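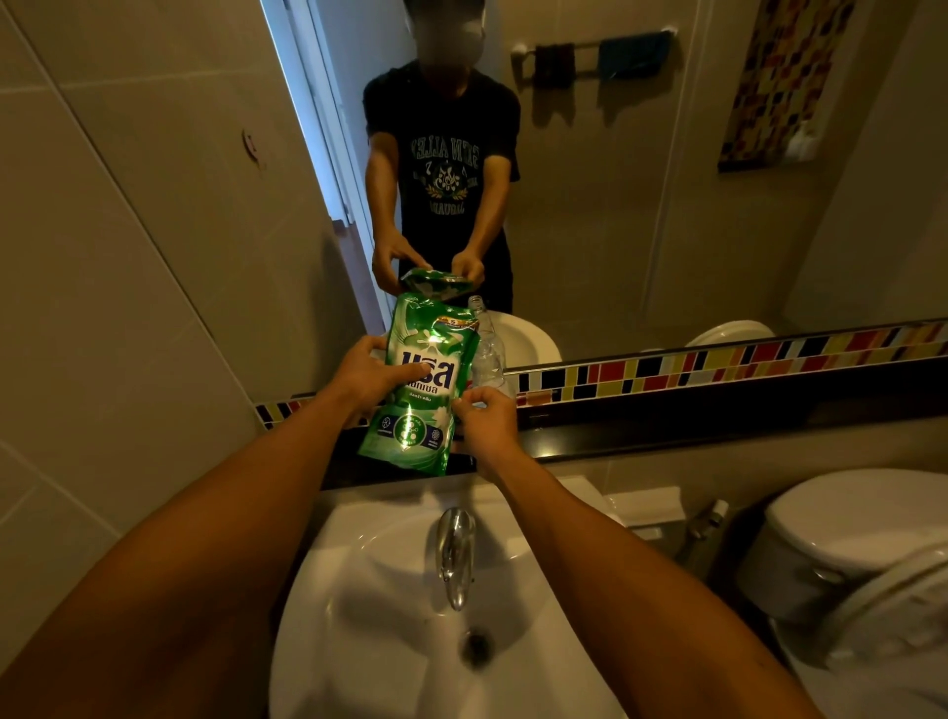
# Chapter 9: Refills and Reusable Containers

Liquid laundry detergent is sold in two main forms, the rigid bottle and the soft refill pouch. The pouch uses less plastic for the same amount of liquid, and it takes up less room in trucks and on store shelves. It is harder to pour from once it is open. For this reason many households keep one clear bottle and fill it from pouches as needed.

Pouring from a pouch is a simple job, but it goes wrong often. A full pouch bends in the middle when it is lifted by the top alone. Hold it with one hand high on the side and the other at a lower corner. Work at a sink, with the bottle standing upright on a level surface and its cap off. Spilled detergent makes floors slippery and should be rinsed away at once.

In this chapter you will learn to:

- read the volume on a pouch and choose a bottle that will hold it
- cut and pour from a pouch without a funnel
- label a refilled bottle with its contents and the date
- compare the cost per load of bottles and pouches

Section 9.4 follows 53 households in the town of Skonness that changed from bottles to pouches. Before you begin, list the liquid products used in your own home and note which ones can be bought as refills.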